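Lecture 7 notes - Work surfaces, glare and contrast

Posted October 19, 2023. Rough notes, will clean up before the midterm. Read with the Holst handout (the short one, not the 90 page one).

Recap from last time: illuminance = light arriving at a surface. Luminance = light leaving it toward your eye. People mix these up every year on the exam. Meter on the desk gives you the first. What the worker complains about is nearly always the second.

So two desks, same lamps overhead, same 500 lux. One dark, one white. Same number on the meter, very different to sit at for a whole shift.

Reflectance

Fraction of light that comes back off the surface. Black paint very low, fresh white paint very high. Desk tops want to be in the middle somewhere. Too dark and the paper on it glares by comparison. Too light and the desk itself becomes the brightest thing in view, and the eye keeps adapting to it instead of to the task.

Finish matters as well as color. Matte scatters light every which way. Gloss gives you a mirror image of the lamp, and it moves when you move your head. Matte white is easier to live with than gloss black. Students never beleive this until they do the lab.
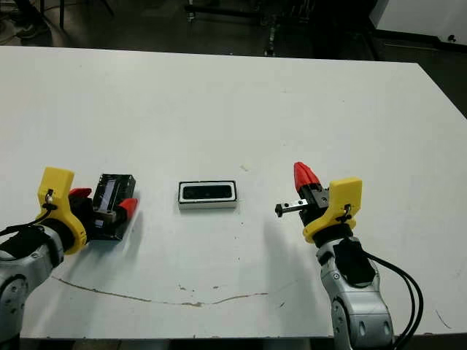
Contrast is the next piece. Formula on the board: difference between task luminance and background luminance, divided by background. Work it through for dark print on white paper, then for gray print on the same paper. Second one drops fast. Note that turning up the lights does nothing to this ratio if both surfaces are matte. It does help the eye resolve small stuff, separate effect, covered in week 3.

Rule of thumb for ratios (learn this):
task to near surround, 3 to 1
task to far surround, 10 to 1
Anything worse, expect complaints.

Floor counts as far surround. Dark floor past a pale bench = a hard edge sitting in the lower part of the visual field all day. Cheap fix is a lighter mat. Expensive fix is a new floor. Guess which one gets approved.

Case: the Grarstead packing hall

216 benches, one long room, windows down the south side. Complaints of headache and tired eyes, mostly in February when the sun is low. Management had already added more lamps. Made it worse. The Banitz survey measured horizontal illuminance only and passed every bench. Nobody held a luminance meter at eye height.

What fixed it: blinds on the south side, benches turned 90 degrees so that people sat side-on to the windows, gloss tops sanded back to matte. Lamps went back to the orignal number. Complaints fell off by the next winter. Caution, no control group, and the blinds and the turning were done in the same week, so you can't split the two.

Veiling reflections - ran out of time, start here next class. Short version: light bounces off the task at the mirror angle and washes out the print. Move the lamp, move the task, or tilt it. Try it at home w/ a glossy magazine and a desk lamp.

For next time

Problems 2 and 5 from the Gusatitz set. Show units.
Bring one surface sample for the lab, matte or gloss, hand-sized is plenty.
Lab groups same as before. Meters are signed out at the front, check the battery first.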